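The Chair Everybody Piles Things On
Speaker notes, Bincombe home evening, 27/09/2018

Settle in, wait for the door to stop banging. Remind people the handout is on the side table and there's a sign-up sheet for the March session on window seats.

Opening. Ask for a show of hands: who has a chair in the bedroom that they sit in? Then ask who has a chair in the bedroom with clothes on it. (Let them laugh, it always gets a laugh. Put my own hand up for the second one.)

I want to spend the next 30 minutes on that chair and the bit of room around it. I've been helping people sort out their bedrooms since I left Gratel, and I keep ending up in the same corner. People spend weeks picking out a bed and then the corner gets whatever was left over from the living room! I love that corner. It's where you put your socks on, it's where you read when you can't sleep, and it's the first thing you see from the door in a lot of houses.

First slide. Start low. I get people to look at the floor before they look at anything else, and they hate it, they want to talk about color. Talk about pale floors here. They bounce light back up, lovely in a small room, but they show every dark thing you put down on them. Shoes, cords, a sock. Good or bad depending on how you live.

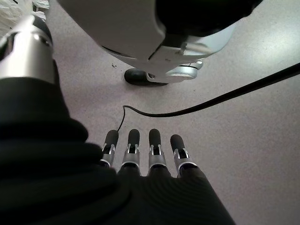
Down at floor level: black against a pale floor.

Ask them to go home tonight and clear the corner right down to the floor. Everything out, chair too. Sweep it, then leave it bare overnight if they can stand it. I did this at my own place and I put the chair back somewhere completely different the next day -- I'd had it jammed against the closet for years and was squeezing past it every morning like a fool.

Rug question will come up. My answer is maybe. If the chair has to slide, skip it. If the chair stays put and your feet get cold, go for it, but get one big enough for the front legs to sit on. Don't get drawn into rug pads, we'll be there all night.

Now the chair. I like a rounded back in a corner, it's softer on the eye and you don't catch your hip on it. Gray fabric with some texture is a good plain choice. It hides lint better than a flat weave, and you can put nearly anything on it. Mention the Manalastas fabric swatches going around the back row and please can I have them back this time.

Pillow slide next. Say this is my favorite part because it is.
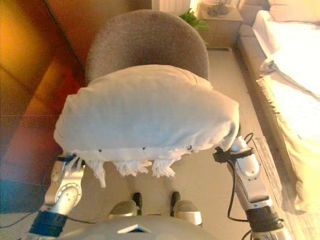 White pillow with a tassel fringe on the gray chair. Plant and bedside table behind.

Points to make while this is up:

Fringe to the front. If a pillow has fringe along an edge, let it hang where you can see it. People tuck it down the back of the seat and then wonder why they paid for it.

Yes, it's wide for the seat. It hangs over on both sides, and I don't mind that one bit for looking at. For sitting in, you'd want it moved or you'd want something narrower. Decide which kind of chair you've got.

Tassels tangle. Comb them out with your fingers, and if they've clumped, a wide-tooth comb. Wash in a zipped mesh bag, cool, and lay it flat. I ruined a Ginora one in a hot dryer and I'm still sore about it.

Point out the light tan wood at the back with the green leaves near it. White, gray, tan, green -- 4 colors and I'd stop there. Add a fifth if you must, but live with it a week first.

Plants: ask who kills them. If your corner gets no sun, go for something that tolerates shade, and don't put it where the chair back will crush the leaves.

Then the clothes. You have to give them somewhere else to go. I put 2 hooks behind the door and a lidded basket by the closet, and the pile moved over in a few days. Somebody will ask about their husband. Say hooks again.

Break for questions. If it's quiet, ask what's on their chair right now.

Swatches back. Cookies are in the kitchen.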